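The Week the Bag Won

I have a scar on my left thumb, a bruise on my ego and a spreadsheet with 30 rows in it, and the middle one bothers me most. The spreadsheet is the incident log for our bagging task. Until June it had four rows, three of which were me forgetting to plug something in.

Some background for anyone who wandered in from the sourdough posts. By day I work at Ketlow, where we teach robots to do the sort of chores you would pay a teenager to do badly. We don't program the motions. We hold a pair of grippers in our own hands, do the chore over and over, and the recordings go into a policy we call Zesia, which then tries to do the same thing with real arms. If you do the chore sloppily, Zesia will learn to be sloppy with great dedication.

The chore in question was putting a thin plastic bag over a stiff card. Left gripper takes the bag and card together along the top, right gripper comes up from below, takes the loose side and pulls it down. A child can do it. I did it for most of a week and I would now like to speak to that child.

The trouble started on Wednesday, a little after lunch, when Zesia ran the task on the arms for the first time. The left arm pinched the top. The right arm came in, closed, and pulled. It pulled with total conviction on nothing whatsoever, finished its little downward flourish, opened its fingers and reported success. Then it did it again. I wrote "missed bag" in the log and reset the table.

On the fifth try it missed the bag and got the card. It turns out a stiff card, dragged sideways by an arm that believes it is handling something floppy, makes a pretty good spring. The card bowed, slipped out of the left jaw, and its edge went across my thumb, which was there because I had leaned in to look. I'd like to say the arm lunged at me. It did what it had been told to do, at the speed it had been told to do it, and I put my hand in the way.

Now for the part that got me a meeting. We have a rule that nobody reaches past the tape while the arms are powered. The tape had been taken up the day before so we could move the table, and it had gone back down in a slightly more convenient place. More convenient for me, I mean. I laid it. There is also a force limit that should have stopped the pull well before the card let go, and that had been raised for a different job (Bouazza, the drawer-opening project, which needs more muscle) and never put back. So we had two safeguards, both quietly moved by people in a hurry, and one of those people was wearing a bandage.

Nothing about the cut was serious. I've had worse from a cereal box. But the same setup with something heavier than a card in the jaw would have been a different blog post, and possibly a different author.

We shut the arms down for the rest of the day and I went back through the demonstrations looking for where Zesia had picked up its habit of grabbing air. I had assumed a calibration problem, because I always assume a calibration problem. It lets me blame a number. The calibration was fine. The demonstrations were the problem, and the demonstrations were my hands.

What I'd been doing, over and over, was bringing the right gripper up with the fingers wide open and letting the bag sag down into the gap. Then I'd wait for it to settle before closing. From inside my own head this was a careful technique. In the recordings it was a long stretch of nothing with a bag hanging in the opening, and then a close that came whenever I happened to feel good about it. There was no pattern to learn, so Zesia had picked an average moment and closed then, bag or no bag. 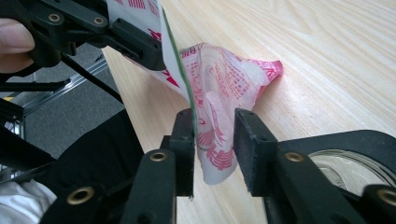 The bag hanging between the fingers, with neither pad gripping it.

I must have looked at a hundred moments like that one before it sank in. The bag doesn't help, either. It's see-through in places and covered in red printing, and when it crumples the stripes fold over each other until you can't tell the near layer from the far one. I couldn't always say from the recording which side of the plastic I was going for, and I was the one going for it.

So the fixes, in the order I was told to do them:

The tape is back where it was, and it is now paint.

The force limit lives with the task instead of with the arm, so whatever Bouazza needs can't leak into whatever I'm doing.

"Success" now requires the gripper to be holding something. I am embarrassed that this is a new feature.

And I redid the demonstrations. I went in lower, with the fingers closer together, and shut them as soon as the plastic was between the pads. My first 20 were terrible. A week of bad habit is apparently plenty for a human policy too.

The retrained version went on the arms this week. It still misses, but when it misses it stops and sits there with its fingers shut, waiting for somebody to come and deal with it, and I've come to find that almost restful. The card has stayed in the jaw every time so far. I watch from behind the paint with my hands in my pockets.

Next up is Walance, where we do all this again with wet towels. I've already put in for more bandages.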